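The Price Tag Problem in Fine Jewelry Isn't the Price

OPINION

Walked into a Skundis boutique in June, a little after four in the afternoon. Wanted to look at a plain gold bangle. Had seen it online, had the money, more or less. The bangle was in a case with 18 other pieces and there was not a single price anywhere. No card, no sticker, no little folded tent. I asked. The woman behind the counter smiled and said she would be happy to sit down with me and talk about the collection.

I didn't want to sit down. I wanted a number.

I've covered accessories long enough to know why the numbers are hidden, and I've heard the case for it from people who make beautiful things and who I like a lot. Discretion. Romance. The idea that a client should fall for the piece first and hear about the damage later. Fine. It worked when most of the people in the room were regulars, or sent by regulars, and when asking was itself a kind of membership card. I think it's costing the business money now, and I think the people running it half know that.

Look at who is buying. Or rather who is looking. The customer who saves for a year to get one good ring. The one who already priced six versions of the same ring on her phone on the train over. She knows what gold is trading at. She knows what Akyol charges for a similar weight because Akyol puts it right on the site, to the dollar, taxes included. Then she comes to your door and you ask her to sit down.

She leaves. I left.

Brands tell me the high end is different, and sure, it is. If a necklace is a one-off and the center stone took two years to find, I don't need it ticketed like a toaster. Nobody is asking for that. I'm talking about the entry pieces, the stuff that gets made in the hundreds. Studs. Bangles. A pendant on a chain. Tusex has a line of hoops that comes in 36 variations, three golds, a bunch of sizes, with and without pavé. That's not a secret treasure, that's a range. Ranges have price lists. Somebody in that building has the spreadsheet open right now.

And the hoops are good! That's what gets me. I'd tell a friend to buy them. I'd tell her the small pair in yellow gold is $3,547, which I know only because I asked three times, and that it's a fair price for the weight and the finish. She'd have been able to decide in ten seconds if it was written down.

There's a version of this argument that is about fairness, and I don't want to skip it. When the price isn't posted, the staff get to decide who hears it and how. I've watched it happen. Woman in sneakers gets "those start a bit higher." Man in a good coat gets a tray, a mirror, a glass of water. Same case, same hoops, same afternoon. I don't think the sales people are bad. I think they've been handed a job where guessing is part of it, and people guess badly and they guess along the same old lines. Put the card in the case and there's a lot less to guess about.

I worked a shop floor myself for a couple of years before I wrote about any of this. Not a grand one. We had prices on everything, tiny ones, handwritten, strung on with thread, and the owner made us turn them face down before opening so the window looked clean. Every single customer flipped them over. All day, flip, flip, flip. By closing the case looked like it had been shaken. Nobody was put off. They flipped the tag, made a face or didn't, and then they talked to us. The talk was better for it too. We could get straight to whether the clasp would hold up or if the chain could be shortend, instead of dancing around for twenty minutes so someone could find out it was out of reach and pretend to get a phone call.

That's the other thing. Embarrassment. The trade underrates it badly. People will do nearly anything to avoid saying "oh, that's more than I have" to a stranger in a suit. They'll say they need to think. They'll say they're meeting someone. They won't come back, and not for the bangle either, they won't come back for the thing they could afford, the cleaning, the repair, the anniversary. A posted number lets someone be disappointed in private and keep shopping.

Clothing went through this, by the way. There were dress salons where you sat on a gilt chair and nothing so vulgar as a figure was mentioned until the fitting. Then came the racks, and tags on the racks, and the expensive dresses stayed expensive. Nobody thinks less of a coat because there's a ticket in the sleeve. The big labels sell at every price you can name with the price right there on the hanger and the mystique seems to be holding up.

Watches went most of the way. You can argue about waitlists and I will, another time, but you can generally find out what a watch costs. Jewelry is the holdout — and within jewelry it's a weird, patchy kind of holdout, where the same house will print the number on its website in one country and hide it in another, or show it on silver and hide it on gold. I've tried to map the logic. I don't think there is one. I think it's habit plus whoever ran the region in whatever year the site was built.

The counterargument I take most seriously is about metal. Gold moves. If you print cards you're reprinting cards, and if your boutique sits on old stock you may be selling below what it'd cost to remake. A real headache, I get it. But restaurants manage with fish. And the online shops manage, they update, shoppers shrug. A small brand I like, Dokthorpe, has 300 pieces in its permanent line and redoes every price twice a year, and it says so on a card by the register. Prices good until the next one. People read the card. Some of them buy early because of it. That isn't a burden, that's a sales event you get for free, twice.

Second counterargument, which comes mostly from the older houses: competitors will see. They already see. They send someone in with a good coat.

Third: it cheapens the window. I have some sympathy here. A case full of stickers is ugly, and ugly is a real cost when what you're selling is beauty. So don't use stickers. Use one printed list on the counter, in nice type, on nice paper. Use a book. Put it on the back of the little stand. There are a lot of designers in this business, I'd have thought one of them could be spared for an afternoon.

What I'd actually like to see, and I'd like to see it before the holiday season when the first-time buyers come in. Every piece in the permanent line priced in the case or on a list within reach. Same price shown online as in the store, same country anyway. Staff told that when somebody asks how much, the next words out of their mouth are the amount. Then the story, then the stone, then the artisan in the workshop up the hill. I love the artisan. I'll listen to the whole thing. Tell me the number first.

One of the bigger groups is already testing this in a handful of stores, or so I hear, and the staff were apparently nervous for about a week and then stopped noticing. Would love to see the sell-through. My bet is the studs and hoops go up and the big stuff doesn't budge, because the big stuff was never sold off a tag in the first place, it was sold in the back room with the door closed, and it still can be. Keep the back room. Keep the chairs, even. 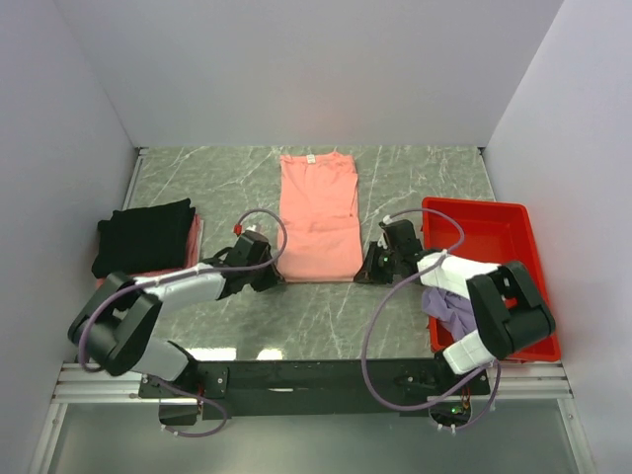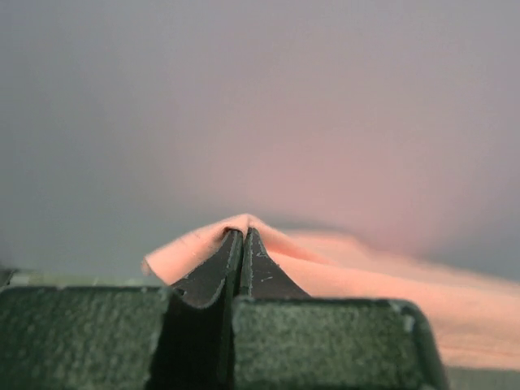
The salmon-pink fabric, two views.

6 min read

I did go back to Skundis, for what it's worth. Different location, different day, same bangle. Asked how much. Got the smile, got the chair. This time I sat, because I was tired and my feet hurt and I was already thinking about writing this. Eleven minutes on the founding of the house before I got the figure, and it was less than I'd expected. I would of paid it on the spot in June.

By then I'd bought one from Akyol.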